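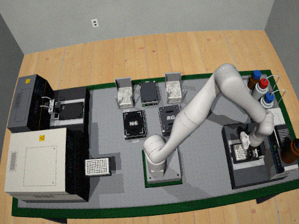
Gripper hovering over the plate in the right-hand workstation, arm in its big arch.

Driving the arm: gallery from the simulated bench

G'day and welcome to the gallery! I've been promising this page to half the Barrientos group since February, and Terence Whiteley has been reminding me about it every Monday, so it's finally up. The bench is the simulated one we run in Flunen, and everything on this page has to do with teaching the arm to shift plates by driving it ourselves from a desk in Rirnberg. We bring the gripper down, close it, lift, carry, put down, let go, and the whole lot gets recorded. Then the learning side of the team takes the recordings away and I go and make a cuppa.

There were 2 of us on the controls, me and Terence. We took turns, mostly by the hour, though if one of us was having a shocker we'd swap early. The controller is a Stasto handheld with a trigger for the gripper and a thumb wheel for the wrist. I'd never touched one before and I was dreadful on it for the first morning. I kept rotating the wrist when I meant to go down.

About the top picture

That's the pose I spent most of my life in. Coming down over a well plate is the slow part of any run, and the one where your hand gives you away if you've had too much coffee. Terence likes to stop a fair way up, get the wrist square, then do a single long descent. I come down in little steps and fix the angle as I go. We argued about which was better for training and were told to keep doing both, so we did.

If you look toward the middle of the bench you'll see the pad marked N6, with its white corner marks. Those corners were a godsend when I was learning. There's a second pad beside it marked RG, which the arm has half covered in this view, and that's pretty typical. RG loves to vanish behind the arm right when you want it.

I'm also fond of the bottles over on the right with their blue and red caps and the bit of tubing coming off the white ones. We don't pick them up in any of our tasks. What they do is make you plan, as you can't just swing the arm wherever you fancy with glassware-shaped things in the corner. I clipped one on my second day and the simulator let it go without a murmur, but we threw the run out anyway.

What a run was like from the chair

People ask me this more than anything else, so a bit of detail. You get a task line at the top of the screen, something like "rack to workstation, right side". You press the big button, the recording starts, and you go. When you've let go of the plate and backed off you press it again. If you've made a mess of it you hold the button down and the run is marked bad, but it still gets saved. I thought that was odd at first. Terence explained that the bad ones are handy for checking the scoring, and he was right, they caught a bug in the release check that had been passing plates left sitting crooked.

The total came to 1459 runs, good and bad together. After the cull we had 1170 in the training set. I won't say whose made up most of the difference (mine).

A few things I picked up along the way that might be useful if you're about to start:

Go slower than feels natural near the plate and faster than feels natural everywhere else. My early runs were the same crawling speed the whole way and the arm learned to crawl. Lovely and smooth, took forever.

Don't pause to think with your finger on the controls. A hesitation gets recorded like everything else. If you need to think, think before you press the button.

Vary your path a bit. I had a favourite route over the middle of the bench and used it so often that the first trained version flatly refused to go any other way. Terence made me start from silly positions for a couple of afternoons after that.

Mark your bad runs straight away. I left a batch for "later" and then had to sit through the replays with a sandwich trying to remember which ones I'd fumbled.

Swap hands on the trigger now and then if your setup allows it. My thumb was not in good shape by the end.

More of the bench

Same bench, with the arm folded up closer to itself and the rest of the gear easier to make out. I like this angle for learning the layout: two microplates at the back left, N6 in front of them, the beige and black instrument off at the front left with its tray sticking out over the bench. When a new driver comes on I get them to name every stop on the bench before they're allowed near the button. It takes five minutes and saves a lot of yelling.

Not much good for driving, though. The long link hides a fair bit of the gripper from this side and covers most of the other nest as well. You'd be steering by guesswork. We had several views to flick between and the trick was learning to change over before you needed to, while the arm was still out in the open with nothing under it. Changing views halfway down to a plate is how I got most of my crooked ones – your idea of left flips and your hand hasn't caught up.

The shadow on the bench helps more than you'd think, by the way. When depth was hard to judge I'd keep half an eye on where the arm's shadow was falling. Terence reckons he never looks at it. I've watched him and I reckon he does!
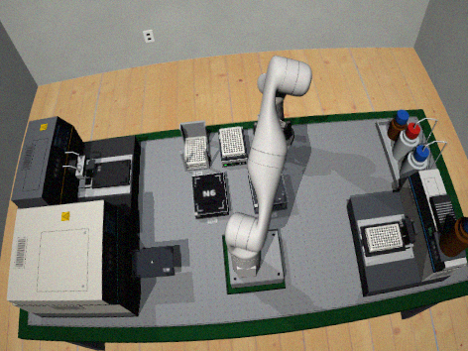
Bits and pieces

Will there be more pictures? I hope so. I'd like a set taken at the pick, the lift and the release, all on the same task, so people can see how different my grip is from Terence's. He takes plates dead centre every time. Mine wander.

Did the trained arm get any good? It got good at the rack moves fairly quickly. The workstation ones took another round of recordings, with extra starts from the far side of the bench, and there's still a funny little wobble before it lets go. I know exactly where it learned that. I do it too. I watched a replay of the trained arm next to one of my own runs and it was like seeing my own handwriting.

Can you come and have a go? Yes, if you're in the Rirnberg office. The Stasto lives in the drawer under the second monitor and the practice scene is the one with "sandpit" in the title. Please don't record into the main folder. Someone did that and we found a run of very enthusiastic circles in the middle of the rack tasks. I'm told it was somebody's nephew.

Would I do it again? In a heartbeat, but with a better chair. It's an odd sort of job, the same few moves over and over, and some afternoons I'd drive home still squeezing an imaginary trigger at the lights. I did get properly fond of it, though, and when a run went cleanly from start to finish, with no fiddling at the wrist and no second go at the grip, I'd be chuffed for the next ten minutes.

Next on the list is moving a plate between N6 and RG without parking it anywhere else, which sounds dead easy and so far isn't. Terence has a theory about approaching from the back. I've got a different theory. Will post how we go.

Contact the gallery page editor | Copyright Barrientos group, Rirnberg | Back to top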